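Robotics Elective, Wultelham Campus
Handout for the packing unit – please read before your bench session

Okay, so last time we got the arms moving and everyone had fun knocking over cups. This unit is packing, and I like it a lot more (sorry, cups). Your job is to get a set of bathroom things off the table and into an open box, one at a time, with two arms sharing the work.

Start with the bottle. I know the small stuff looks easier, but a bottle has a neck you can grab, and the cap gives your fingers something to sit under. Grip it there, lift, and let it tilt a bit if it wants to. Then bring it over the box and go down slowly – slower than you think! – until the base is near the floor of the box.
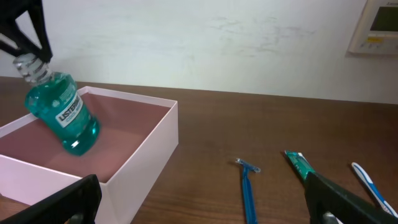

Don't open the fingers until you've stopped moving. Last June my own group at Brisau let go on the way down, over and over, and we blamed the software for a week.

After that come the flat things: razor, toothpaste, toothbrush. You'll want to come in from above with the fingers wide open and close them across the handle, never along it. The free arm can wait nearby, but keep it clear of the box walls, please. Cardboard loses every time.

Each pair gets 30 minutes on the bench and should aim for 12 recorded runs. Keep the bad ones too, I want to see them. Write-ups go in the Arovstead folder by September 5, 2022.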